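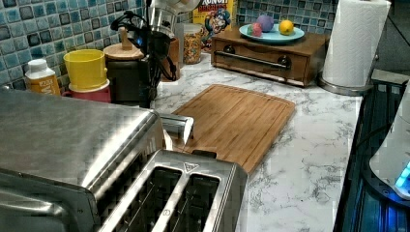

Équipe Données réglementaires, projet Mavomon

LISEZMOI du jeu « étiquettes-cannabis »

Le jeu rassemble 1 164 étiquettes de produits au cannabis vendus légalement, transcrites à la main puis ramenées à un schéma commun. Il sert à comparer ce que les fabricants écrivent avec ce que les règlements leur demandent d'écrire. Les deux se croisent parfois.

Version courante : octobre. La précédente confondait CBD et CBG dans 50 fiches et reste en ligne pour les amateurs d'histoire.

Contenu

etiquettes.csv : une ligne par étiquette, encodage UTF-8, séparateur point-virgule. Oui, point-virgule. Le débat est clos.
lots.csv : numéros de lot, quand le fabricant a eu la bonté d'en imprimer un.
vocabulaire.txt : 239 termes admis pour le champ « effet annoncé ». « Cosmique » n'y figure plus ; voyez « relaxant ».

Champs à surveiller

thc_mg : teneur par portion. La portion est celle du fabricant, et un carré de chocolat peut en contenir quatre.
thc_total_mg : teneur par emballage. Vide si l'étiquette ne la donne pas ; nous ne multiplions pas à votre place.
variete : recopiée telle quelle, fautes comprises. Ne cherchez pas à dédoublonner cette colonne un soir de semaine.
avertissement : texte intégral, y compris quand il occupe plus de place que le nom du produit.

Provenance

Les transcriptions viennent de deux collectes, Edo et Zarei, faites avec des consignes différentes par des gens également convaincus d'avoir raison. La colonne « source » permet de les séparer. Zarei arrondit les teneurs au milligramme, Edo garde les décimales.

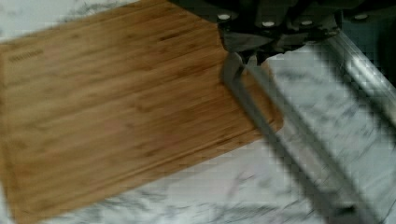
Limites

Les produits comestibles sont surreprésentés, les fleurs en vrac presque absentes. Aucune teneur n'a été vérifiée en laboratoire : une étiquette optimiste donne une fiche optimiste. N'utilisez pas ces données pour doser quoi que ce soit.

Validation

Le script Ponix contrôle les types et les unités. Il refuse les champs de plus de 3 000 caractères, limite qu'un seul avertissement a réussi à dépasser. Il est coupé en deux lignes, marquées « suite ».

Licence

Réutilisation libre avec mention du projet. Pour signaler une erreur, ouvrez un ticket avec l'identifiant de la fiche. « La ligne bizarre vers le milieu » ne suffit pas.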